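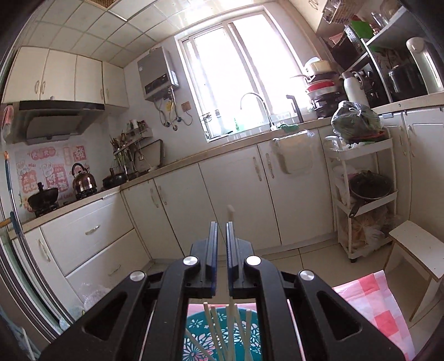 Descaling in small commercial kitchens
Speaker notes, Wellholm trade day, March 2023
Ruben Koster

Slide 1. Title

Wait for the doors to close. Give name, give employer (Kuipers, water treatment side). Talk runs 20 minutes, questions after. Handout has the tables, so people don't need to copy them down.

Slide 2. What scale is

Mostly calcium carbonate. Hard water carries calcium and bicarbonate in solution. Heat drives off carbon dioxide, the balance shifts, and carbonate drops out on the hottest surface it can find. In a kettle that is the element or the base plate. In a combi oven it is the steam generator. In a dishwasher it is the booster heater first, then the spray arms.

Magnesium comes out as well but is a smaller share at kitchen temperatures. Skip the chemistry on the slide unless someone asks. The equation is in the handout.

Slide 3. Reading a hardness figure

Suppliers quote hardness as milligrams per liter of calcium carbonate, or as grains per gallon. One grain per gallon is 17.1 mg/L. The Lornumwood supply came in at 291 mg/L at the kitchen tap, so call it 17 grains. Very hard by any scale in use.

Point out that this is a tap reading. The figure on the supplier's site is an average for the zone and can be well off in either direction where two sources are blended.

Slide 4. Test strips and drop kits

Strips are fine for deciding whether there is a problem. They step in large bands and the colors drift once the tube has been opened a few times. For setting a softener, use a titration kit. Count the drops to the color change, multiply by the factor on the bottle, write it down with the date. Swirl between drops. Most bad readings come from adding the last three drops too fast.
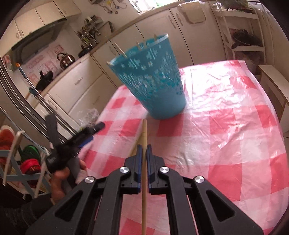
Slide 5. Picking an acid

Citric: cheap, low odor, slow when cold. Do not run it very hot in hard water at high strength, as calcium citrate can form and is harder to shift than what you started with.

Sulfamic: faster, comes as a dry powder, stores well. Keep off galvanized parts and never mix with bleach.

Vinegar: works on a kettle. Too weak and too smelly for a steam generator. Someone will ask.

Zesto is the product used in the trial. It is a sulfamic blend with an indicator dye. Yellow means spent, refill and repeat. State clearly that Kuipers does not sell it.

Check the equipment manual before any of this. Aluminum parts rule out most of the list.

Slide 6. The trial

One kitchen, one combi oven, one undercounter dishwasher. Edivaldo Rezende kept the log. Descale interval was set at 14 days from July onward. Before that it was done when the fault light came on.

Oven had logged 1,098 steam hours at the start. Heat-up time was taken cold to full steam, same program each time, door closed. Graph is on the slide. Let them look at it before talking.

No control kitchen, and the door gasket was replaced partway through. Say so here, before the questions.

Slide 7. Rinsing

Two full rinses after sulfamic, three if the unit makes steam that touches food. Check the last rinse with pH paper against fresh tap water. Same color, done. If it reads lower, rinse again.

Slide 8. Softeners, short version

Only if time allows. Size by daily volume times hardness, in grains. Feed hot side and steam equipment. Leave the cold drinking tap unsoftened. Check salt weekly and break up any bridge in the tank with a broom handle.

Slide 9. Contact and handout

Leave this one up during questions. Spare copies of the handout are on the table by the coffee. Likely first question is magnetic conditioners. Answer: have not tested them, no data to show.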